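Learning to Code at My Kitchen Table, Two Decades After I Swore I Never Would

I failed my one and only programming class in college. I don't mean a graceful C minus, either. I mean I stopped going sometime in October, and I let the mail from the registrar pile up under a plant. So when I tell you that I spent most of last winter teaching myself to code, in slippers, after the dishes were done, please understand how strange that sentence is for me to type.

It started with my daughter, who was ten and had a school assignment in Noter. If you don't have a kid in that age range, Noter is a site where you write little programs that play music. You type a line, you press the green button, and out comes a note. Type a loop and the note repeats. Her class was supposed to get "Hot Cross Buns" working by the end of the week, and she couldn't get the last line to play, and she asked me why. I had no idea why. I sat down next to her meaning to be supportive for five minutes and we were still there at nine-thirty, way past bedtime, both of us yelling at a recorder tune.

The problem was a missing parenthesis. Of course it was! I have since learned that it is nearly always a missing parenthesis, or a capital letter where there shouldn't be one, or a thing you named "tune" in one place and "tunes" in another. But that night it felt like finding a lost earring in a shag rug. She fixed it, the song played through, she went up to bed. I stayed at the table and made the song play backward.

I'd like to say I signed up for a course the next morning. What I did was look at courses for about a month, the way some people look at houses they aren't going to buy. There are so many of them. There are courses with cartoon animals, courses with a very intense man in a headset, courses that promise you a new career by spring. I wanted something with no headset man and no career. I picked one called Sterkel, mostly because the first lesson was free and the typeface was big enough to read without my glasses.

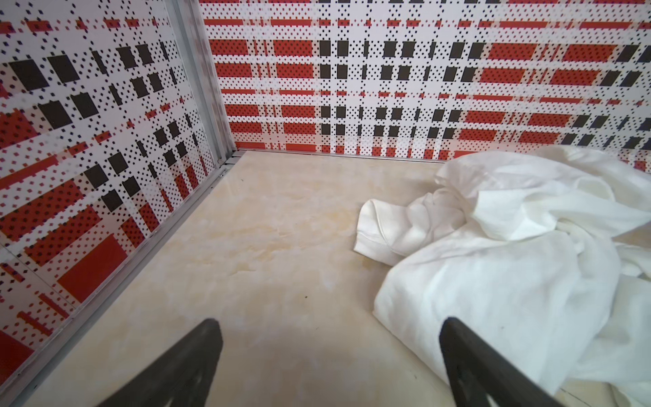
Down at floor level: marbled tile and a crumpled white cloth.

Sterkel is built for grown-up beginners, and it teaches Python, one of the friendlier languages (so I'm told, and I have nothing to compare it to). There are 51 lessons. Each one is a page or so of reading and then a box where you have to write something that works. You can't skip the box. I tried. The box just sits there with its little blinking line, like a cat waiting at a door.

The early lessons flew by. You print your name. You add two numbers. You ask the computer to ask you your age and then it tells you how old you'll be in ten years, which I found kind of rude. By lesson eight I was pretty full of myself. I told my sister on the phone that I didn't see what the fuss was about.

Then came functions.

I'm not going to try to explain functions, but I will say that I had a very firm wrong idea about them for 2 solid weeks. A function is a little chunk of code with a name, and you can use it over and over. Fine. What I couldn't get into my head was that writing one doesn't make it do anything. You have to call it. I'd write a beautiful function, press run, and nothing. Press run again, harder. Nothing. It was like writing a recipe and then wondering where dinner was, except that I've been cooking for thirty years and would never do that with a recipe, and I did it with code every single night.

What got me over the hump was the library. Nostdale Public Library, my local branch, runs a drop-in code night in the big room behind the periodicals, and I'd walked past the sign for it a hundred times assuming it was for teenagers. It's mostly not. When I finally got up the nerve to go there was a retired bus driver working on a bird-call quiz, a couple making a budget thing for their apartment, and one teenager, very polite, who was doing something with a map that I didn't understand then and don't now. There's a coffee urn. You sit where you like. If you get stuck you put a red paper cup on top of your laptop, and whoever isn't stuck comes over.

I put up my red cup in the first four minutes. The bus driver came over, looked at my function, and asked me, "So where do you use it?" And I said, "What do you mean, use it?" And then I heard myself. I felt my whole face go hot. I typed the one missing line, it ran, and I have never been so happy about a temperature converter in my life.

I went back pretty much every time after that. I want to be careful here, because I know not everyone has a library like ours, or the evenings free, or somebody to stay with the kids. But if you're trying to learn this stuff alone and you keep hitting a wall, find even one other person who's trying too. They don't have to be good at it. Half the time I'd start explaining my problem to somebody and see the answer before I got to the end of the sentence. (Programmers call this rubber-ducking, because you can do it with a rubber duck. I tried it at home with a pepper mill. Works fine.)

Some things I found out along the way, in no special order.

Error messages are trying to help. I spent weeks treating them like a scolding, closing the window as fast as I could. Then the polite teenager showed me that you read them from the bottom up, and that the bottom line usually tells you what went wrong in plain enough words, and the line number is right there. I'd been throwing away the answer key.

Typing the code yourself matters. I got lazy in the middle lessons and started copying and pasting, and everything ran, and I learned zero. When I went back and typed it all out with my own two hands I made every mistake there was to make, and those are the lessons I remember now.

Short and often beats long and heroic. I had one giant weekend session with snacks and a playlist and I couldn't have told you a thing about it afterward. Twenty minutes after dinner was my sweet spot. My husband would take the dog out and I'd get through half a box.

And take notes on paper! I know how that sounds. I filled one whole spiral notebook and I still flip through it for the difference between a list and a dictionary, a thing that refuses to stay in my brain.
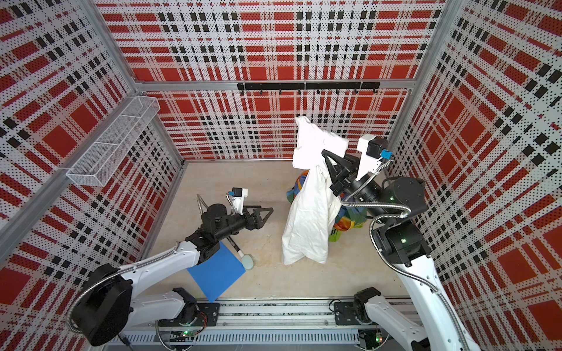

Two robot arms, red and black tartan walls, and a rail of small black hooks.

By late winter I wanted to make something that was mine. Everybody at code night had a project, and I was still doing other people's exercises. The bus driver told me to pick the thing in my house that annoyed me the most, and that was easy. It was the piano practice chart.

We have a chart on the fridge. My daughter is supposed to color in a square for every fifteen minutes, and when she fills a row she gets to pick a movie. The chart is a mess. Squares get colored in twice, squares get colored in by her brother, the markers dry out. There have been arguments over that chart that I wouldn't want the neighbors to have heard. So I decided I'd write a program where she types in her minutes and it keeps the total and tells her when she's earned a movie.

I figured a weekend. It took me six weeks. The first version forgot everything each time you closed it, so every day was day one. The second version remembered everything but added it up wrong, and informed my daughter that she'd practiced 375 hours since breakfast, and she very reasonably asked for all the movies. I had to learn about saving files, then about dates. Dates are horrible. I'd always sort of trusted dates before this.

I also got some help from a book, an old secondhand one by somebody named Shimada that the library was selling off its cart for a dollar. It's out of step with the current version of Python in a few spots, and the sample projects all seem to be about shipping crates, but the chapter on files is so patient and clear that I read it twice in the bathtub. The pages are wavy now. I'd still put it ahead of any video I watched.

The finished thing is 165 lines long. I know because I printed it out and taped it to the fridge where the chart used to be, and my daughter went down the page numbering the lines in purple marker. A real programmer could probably do it in forty. The teenager looked it over for me and said, very kindly, that it was "super readable," and I've decided to take that as the compliment of my life.

Does it work? It does! She types her minutes in, it says well done, it plays a little fanfare (she wrote that part herself, in the music language from school, and then we spent an entire evening figuring out how to get one to trigger the other). Is she practicing more? Not that I can tell. She's practicing the same amount and spending the rest of the time adding jokes to my program. Last week it called her brother a turnip when he tried to log in.

I get asked what I'm going to do with it now, like am I going to switch jobs, and no, I'm not. I like my job. I do use a bit of it at work here and there. I wrote something that renames a big folder of scanned forms so I don't have to do it by hand, and my manager looked at me as if I'd sawed a lady in half. But mostly I do it for the same reason I do the crossword, and for that one second when you press run and it goes.

Sterkel has a second course, on making web pages, and I've started it. I'm on lesson three and my heading is the wrong shade of green and won't move over to the left. Code night takes a break in July, so I've got until then to work out why, and my red cup is already in my bag.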